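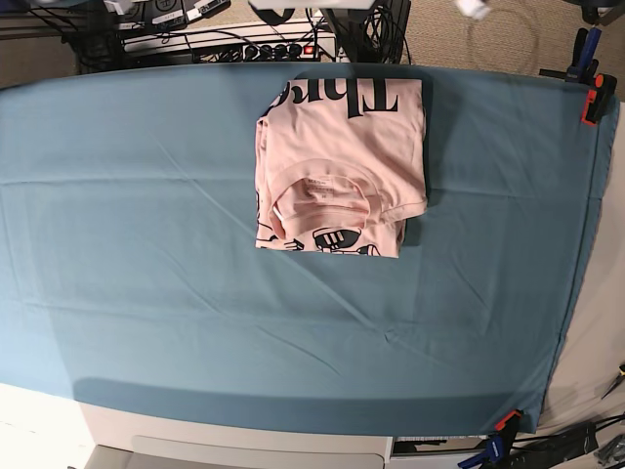 What does Lometti do for people with Parkinson's?

Lometti runs exercise and movement classes for adults with Parkinson's and related movement disorders, and teaches the same material to physiotherapists and exercise instructors.

About Lometti

Lometti is a small company based in Stodard. We deliver group classes, individual assessments and instructor training. All of our work concerns movement: walking, turning, balance, getting up from a chair, handwriting, hand dexterity and voice volume. We do not diagnose, prescribe or adjust medication, and we do not replace the care given by a neurologist or a Parkinson's nurse.

The company began as a single weekly class in a church hall. It now runs 17 classes a week across the Stodard area and the Ding valley, with a further set of classes delivered by video. In the last full year we recorded 1,833 class attendances. The figure counts each person each time they attend and excludes carers who take part alongside someone else.

How classes are organised

Every new member has an assessment before joining a class. It takes 69 minutes on average and covers a timed walk, a sit-to-stand test, a turning test, a short balance scale and a questionnaire on falls in the previous six months. Results are written up and sent to the member. With the member's consent we also send them to the GP or hospital team.

Classes are set at three levels.

Level 1 is for people who walk without aids and have not fallen recently. Exercises are done standing, with fast stepping, large arm movements and floor work.

Level 2 is for people who use a stick some of the time, or who freeze in doorways or when turning. Chairs are placed within reach and most exercises have a seated version.

Level 3 is seated throughout. Carers are asked to stay in the building.

Members are reassessed every six months and may move up or down a level. A change of level can also be requested at any time by the member or the instructor.

A class lasts 51 minutes. The first part is a warm-up with breathing and trunk rotation. The middle part is the main set, which changes every four weeks. The last part is hand and voice work, done seated. Members are advised to attend at a time when their medication is working well, and our timetable has morning and afternoon sessions at each level for this purpose.

The Usum method

Usum is the name we use for our exercise plan. It consists of a fixed list of movements, each with a starting position, a cue, a number of repetitions and a rule for making it harder or easier. The cues are short spoken words or a beat from a metronome. Many people with Parkinson's find it easier to start or keep up a movement when given an outside cue, and the plan is built on that observation.

The list is reviewed once a year, in November. Exercises that members find confusing, or that cannot be made safe at home, are taken out. The current version and the previous one are both available on request in large print.

Usum is not a treatment for the disease itself and we make no claim that it slows progression. It is a structured way of practising movements that often become smaller and slower.

Our staff

Classes are led by chartered physiotherapists or by exercise instructors with a recognised qualification in working with long-term neurological conditions. All staff hold current first aid certificates and an enhanced background check. Level 2 and Level 3 classes always have a second member of staff in the room.

Training for professionals

We run a two-day course on the Usum method for physiotherapists, physiotherapy assistants and instructors. The first day covers assessment and cueing. The second day is practical and is taught with members who have agreed to take part. Places are limited by the size of the room. A certificate of attendance is issued, and there is a separate written and practical assessment for those who wish to lead classes under the Usum name.

Funding and fees

Classes are paid for in blocks of six. There is a reduced rate for members receiving means-tested benefits, and carers attend free. Income from training courses is used to keep class fees down. We do not accept payment from drug manufacturers or sell supplements.

Records and privacy

Assessment records are kept for eight years after a member's last class and then destroyed. Members may ask for a copy of their record at any time.

Contact

The office is open from 9.30 am to 3 pm on weekdays. Messages left outside these hours are returned on the next working day. People without a confirmed diagnosis are asked to speak to their GP before booking an assessment.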